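Speaker notes – clothes repair and reuse talk, Pevwood Library, November

Slide 1. Title
Welcome, fire exits, phones on silent. Say that questions can come at any point. The talk runs to 40 minutes with tea after.

Slide 2. Where the figures come from
Pevwood repair mornings, last year only. We logged 1,282 items through the door. Of those, 626 were clothes, and the rest were lamps, toasters, bikes and so on. Tonight is only about the clothes. Electricals get their own talk in spring.

Slide 3. What people bring
Trousers first, then coats, then knitwear. Split seams are the most common job and the quickest. Zips came to 158. Mention that a new zip in a coat can take a whole morning, and that we ask people to buy the zip before they come. Furtado on the high street keeps most lengths – take the coat with you and measure against it.
Ask for a show of hands: who has thrown out a coat over a zip?

Slide 4. What we turn down
Leather, wedding dresses, anything that hasn't been washed. Say the last one clearly. It is on the poster and people still miss it.

Slide 5. Knitwear
Pass round the two sample swatches. The grey one is Swiss darning, the green one is a plain woven darn. Let people pull at them. Moth holes: put the jumper in the freezer for two weeks in a sealed bag before mending, or the moths carry on. Someone will ask about cedar balls. The answer is that they help a bit when fresh.

Slide 6. Pincombe sorting shed
Clothes we can't mend go to Pincombe if the owner agrees. They sort into 4 grades: shop, market, rag and fibre. Most of ours go as rag. Buttons and zips are cut off first and we get a bag of them back, which is where the button tin comes from.
If short of time, skip to slide 8.

Slide 7. Handling and folding 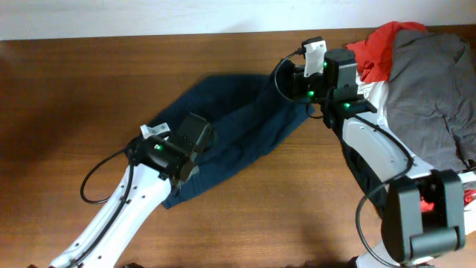 A dark navy garment on the table, with a gripper at work on either side.
Points to make: lay the item flat before deciding anything. Check underarms, cuffs and hems in daylight if possible. Dark cloth hides worn patches, so hold it up to a window. Fold along the seams for storage, heaviest things at the bottom. Don't hang knitwear.

Slide 8. Starting at home
Needles in mixed sizes, black, white and navy thread, small sharp scissors, a seam ripper. The Cliker tin on the front table has all of this and can be borrowed on a library card for three weeks. Show the tin. Practise on a pillowcase.

Slide 9. Dates and sign-up
Next repair morning starts at 10 am, last items taken at noon. Sheet is by the door – name and what you're bringing. Collect the swatches before tea.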